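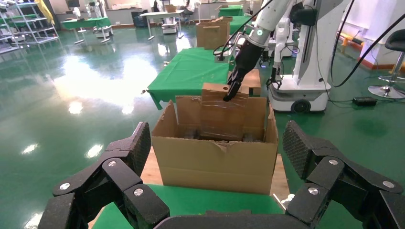

4.2 Carton condition and the behaviour of inserts

The previous section treated a carton as a box with six sides and known dimensions. This was convenient for the volume estimates and holds until the carton is opened for the first time. After that it is a box with four sides, a bottom, and a number of flaps that have formed views of their own. We therefore graded every carton in the Tautahi set by condition as well as by size, and most of this section concerns what the grades were able to tell us.

The set held 126 cartons, all of brown corrugated board, all supplied with some form of internal packing. Of these, 91 were judged fit for a further round of packing and the rest were not, though the line between the two was argued over more than the figures suggest. A carton was failed if a wall had torn below the crease, if the base sagged under its normal contents, or if two flaps could no longer be brought level. A torn upper edge alone was not a failure. Had it been, we would have had a much shorter paper.

Tears were graded on the four-point scale set out by Yazzie in the project handbook, where 0 is a clean edge and 3 is "would not lend to a neighbour". The handbook entry is dated September 20, 2019 and has been amended in pencil by at least two hands. Arlo Yazzie graded the whole set once, and then graded it again in October without sight of his first marks. He disagreed with himself on 14 cartons. In each case the second mark was the harsher, which may mean that cardboard ages quickly in a cupboard or that graders do.

4.2.1 Where the damage sits

Damage gathers at the top. The upper edge of a wall is where a carton is gripped, leaned on, knocked by whatever is being put in, and scraped by whatever is being taken out. The base, by contrast, has an easy life. Grade 2 and 3 tears were found almost wholly along the upper edges and the flap creases, and the few exceptions were cartons that had been opened from the wrong end by somebody in a hurry.

We had expected tape to be the main culprit. Pulling tape from a flap lifts the outer paper and leaves the fluting bare, and once the fluting is bare the flap folds wherever it likes. This did occur, but it accounted for fewer of the bad grades than plain tugging at the insert. A snug insert does not come out on its own. It brings the wall of the carton along for the first part of the trip, and the wall is usually the weaker party.

Cardboard dividers and foam blocks fail in different ways. A divider is stiff along its length and floppy across it, so its compartments lean once the outer ones are empty. Wrapping the whole divider in clear tape, as was done with some of the Welus inserts, cures the leaning at the cost of making the compartments harder to get into. Foam keeps its shape but moves about. A foam block that has shifted by the width of a thumb still looks correctly placed from above, and the box that is meant to sit beside it will not go in until the foam has been found out.

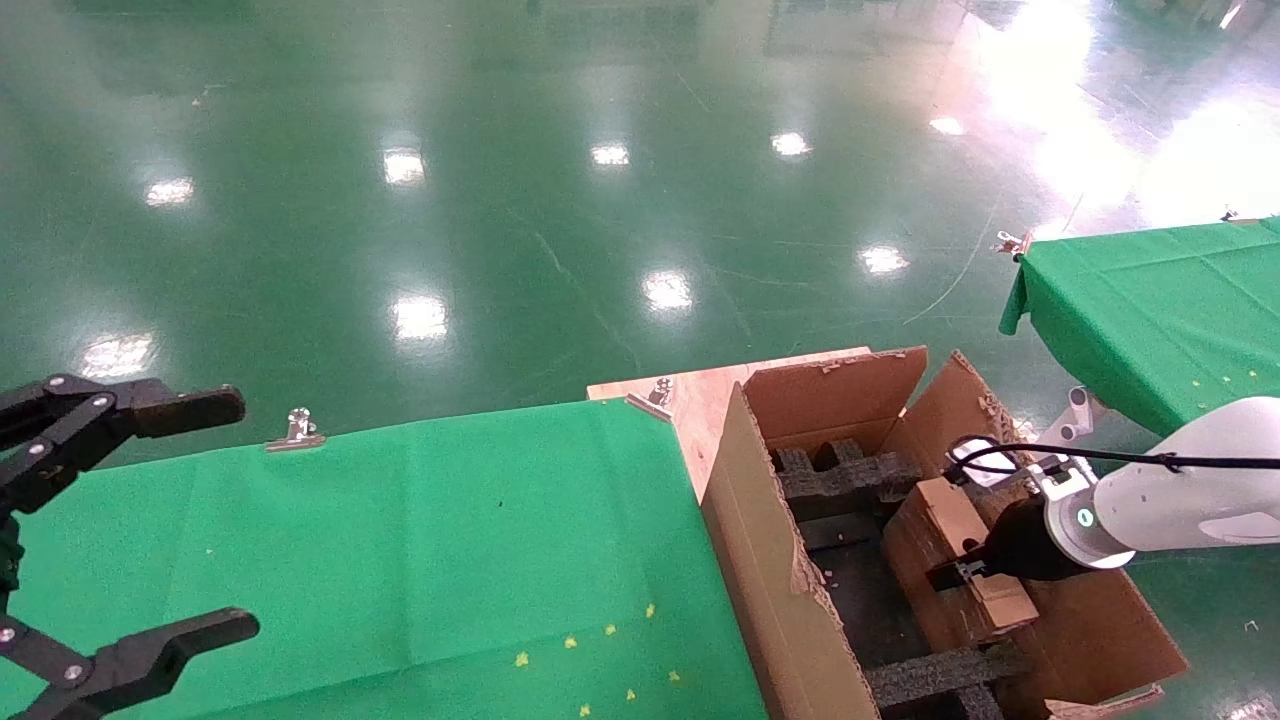
Inner boxes are the part of the problem that most packing guides leave to common sense. The small box has to go in upright and clear of the outer wall, and it has to stop at the foam without pushing the foam along in front of it. None of this is hard when the outer carton is new. With a used one, the flaps are in the way. We did not hold them back or trim them, on the grounds that a packing bench in normal use does not do so either. Figure 3 shows a fair specimen of the working condition: the flaps are standing up and torn in places, with the corrugated edge showing, while a small brown box is held inside the larger carton among the black foam inserts. One foam block lies near the back and a lower bar sits near the front, and the space left over is all that the small box has to work with.

4.2.2 The surface underneath

It was not our plan to write about tablecloths. The tables were covered in green cloth to give an even ground under the cartons, and it was assumed that the cloth would then take no further part in the study. Cloth that has been stored folded keeps its creases, however, and a carton pushed across a crease will stop, tip slightly, and start again. Binder clips at the edges prevent the whole cover from travelling with the box. They do nothing about the creases, and ironing was proposed once and not minuted.

A light wooden board was used on the table in part of the work. It gives the carton a flat footing and lets it slide more freely, which is welcome during positioning and less welcome during loading. Cartons on the board moved more when the insert was pulled, and we have marked these trials in Table 5 so that readers can leave them out. The results change little if they do.

4.2.3 What the grades predict

Tear grade turned out to be a poor guide to whether packing would go smoothly. Of the cartons that gave trouble at the insert stage, 26 had been graded 0 or 1, and several of these were handsome boxes. The better guide was whether the insert was the one the carton had been supplied with. Fesus and Zasamar cartons share an outer size on paper and are freely swapped in storage, but their inserts differ slightly in width, and a Zasamar divider in a Fesus carton will go in with a little persuasion and come out with a good deal more. We kept the swapped pairs in the set and coded them separately. Section 4.3 repeats the comparison with the inserts returned to their own cartons, so far as we could work out which those were.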